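The gears that come with no instructions

Mechthild Kälin keeps the gear plate in the second drawer of her workbench, wrapped in a piece of felt. When students come in on their first morning at the Priltley workshop, she puts it in front of them along with a tray of gears and goes to make coffee.

By the time she gets back, most of them have at least one gear on a pin. Some have three on and can't get any of them to turn. A few have not touched anything, and those are the ones she sits down next to.

"They think there is a trick," she says. "There is no trick. You put the gear on the pin, you turn it a little, the teeth go in."

The plate is a simple piece of work, a metal disc with pins standing up from its face and a hole through the middle. The gears in the tray have bores sized to slide over the pins. Placed correctly, they mesh and turn together. Placed badly, they sit crooked on their neighbors' teeth and go nowhere.

Kälin trained as a toolmaker and spent most of her working life on gearboxes for packaging lines. She has run the evening and weekend courses at Priltley for seven years. In that time 118 people have finished the full course, and all of them began with the plate. Some were mechanics who wanted to get back to basics. Others fix clocks, restore sewing machines or just got tired of throwing away kitchen mixers with one stripped gear.

The plates are made in the shop next door, Dudgate, a small machining business that also supplies Kälin with stock for the later lessons. A finished plate and its gears cost her $68. She could get a plastic version for much less and did try one, from a school supply catalog. The pins flexed. Students could force a gear down over a bad mesh and it would stay there, looking fine, until somebody tried to turn it.

Metal doesn't let you do that. If the teeth meet tip to tip, the gear stops short and you feel it stop. The thing to do then is lift slightly, turn it by less than half a tooth and let it down again. Kälin teaches this with two fingers and very little pressure. She has a rule against pushing, and it is written on a card above the bench in three languages.

The pins on the Dudgate plates are tapered at the top. The first batch had flat ends with a sharp corner, and gears caught on them constantly. A small taper gives the bore something to find its way down. Kälin asked for it on the second batch and now tells her students to look for the same thing whenever they take a machine apart. A shaft with a chamfer on the end was made by somebody who expected it to be put together again.

Straight-cut teeth like these are called spur gears, and they are where every course starts. They are easy to cut, easy to measure and easy to inspect. They are also noisy at speed, a subject that comes up in week four, when the class opens a Vullis hand drill and hears the difference between its two settings.
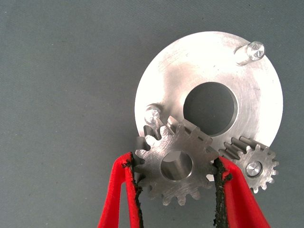 A spur gear held over the plate, close to one of the pins.

Wear is the other thing the plate is good for. Kälin has students run a fingertip around each gear before they place it, feeling for burrs. A burr on one tooth will show up as a tight spot once per turn, always in the same place. If the tight spot moves around, the trouble is more likely in the other gear, or there is grit between them. The Cai, an old bench lathe in the back room, had exactly that problem for almost a year before a student traced it to a single chip packed into the root of a tooth.

Cleaning comes before everything. Wipe the bore, wipe the pin, brush out the teeth. She allows one drop of light oil on each pin and none on the teeth at this stage, as oil hides how the mesh feels.

The next beginners' course starts in April and has two places left. The plate comes out of the drawer at nine, and the coffee takes ten minutes.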